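Rindance Shallow Storage Tin, Red and Gold

Home > Storage > Tins and Trays > Rindance Shallow Tin

Sold by Vorkex Home Storage
Availability: in stock
Pack sizes: single, pack of 2, pack of 12

The Rindance is a low, open metal tin for small things that would otherwise end up loose in a drawer. It is red on the outside and gold on the inside, with rounded corners and a thin rim. There is no lid and there are no fixed dividers, so you can lay things flat, stand them on end or lean them against the side.

Most of our customers keep one on a desk, a dressing table or the shelf by the front door. It suits plug adapters, small boxes, key chains, little tins and clear plastic cases, and the sides are low enough that you can see what you have without tipping it all out.

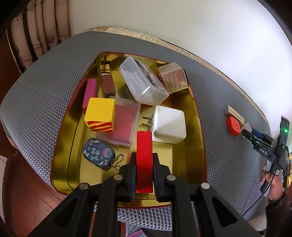
The tin is sold empty. It weighs very little and can be carried in one hand when it is half full. For a full tin, use both hands and hold it under the base - the rim is thin and is not meant as a handle.

Choosing a place for it

The base is plain metal with no feet. It sits well on fabric, a table runner or a padded seat. On glass or varnished wood we suggest a piece of felt underneath. Felt sheets are listed under Accessories and can be cut with ordinary scissors.

If you are using more than one, they can stand side by side in a deep drawer. Empty tins stack inside each other for storage. Do not stack them when full.

Filling the tin

Put tall items in first, along the sides. Boxed items can go in the corners. Small metal things such as key rings and ball chains are best kept together at one end, where they will not work their way under everything else. Clear boxes are handy if you have a lot of small loose pieces, and a label on the top saves opening them.

Lighters may be kept in the tin but should be stored out of reach of children and away from heat, as with any lighter. Batteries should be kept in their own box with the ends covered.

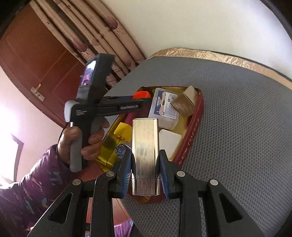 Care

Wipe with a soft dry cloth. For sticky marks use a damp cloth and a drop of washing-up liquid, then dry straight away. Do not put the tin in the dishwasher. Scouring pads and cream cleaners will dull the gold. The inside will pick up light scratches from keys and coins over time and this is not covered by the guarantee.

The tin is not intended for unwrapped food.

Delivery and returns

Orders placed before 12 noon are packed the same day. Single tins go out in a card sleeve and packs of 12 in an outer carton. Please keep the sleeve until you have checked the rim for dents. Damaged tins should be reported within 10 days and we will send another.

Guarantee: 24 months against faults in the seams and the outside finish.

Trade orders

Shops and offices wanting more than one carton should write to Wendy Lightfoot in the Vorkex trade office. Cartons of the Rindance can be mixed with the Zundulo lidded tin at the same price break.

Prices last checked March 2020.

See also: Zundulo Lidded Tin, Garcia Drawer Tray, Felt Sheets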